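So I've been at the Skerkness returns warehouse for five years now, and if you'd asked me back in January whether I'd be writing about robots on here I would have laughed. But things have changed a lot on our side of the building, and a few of you asked, so okay!

My job used to be the mixed bins. Everything people send back that doesn't fit a category lands in a bin, and somebody has to lift it out piece by piece and send it down the right line. Toys, pouches, stuff in crinkly wrappers. On a busy shift I'd handle 2000 items, and my right shoulder knew every one of them. Then Helge, our shift lead, told us the arm was coming, and the break room got very quiet.
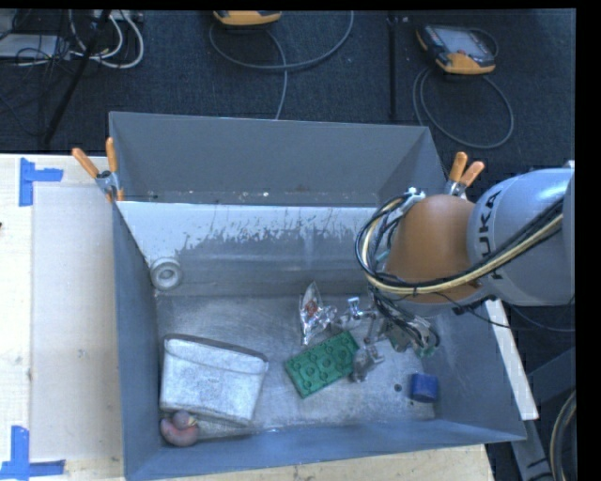 Joar took it hardest, I think. He's been picking for 20 years and he's fast, way faster than I'll ever be, and being quick was kind of his whole thing here. For the first few weeks he wouldn't even walk past it. Now he's the one they call when it can't work out what to do with something shiny or floppy, and he got a small raise for it (I know because he told everyone).

Me, I've moved to checking and repairs, so I sit down for half the day. My shoulder is so much better. What I miss is the talking - four of us around one bin, complaining about the coffee and arguing about hockey. The new stations are spread out and you have to sort of shout.

Are they going to need fewer of us? Helge says no one's being let go this year, and I believe him about this year. I've signed up for the maintenance class anyway, which starts at 5 in the afternoon, right after my shift, so expect fewer posts for a while. Stavros is taking it too and he's promised to bring snacks.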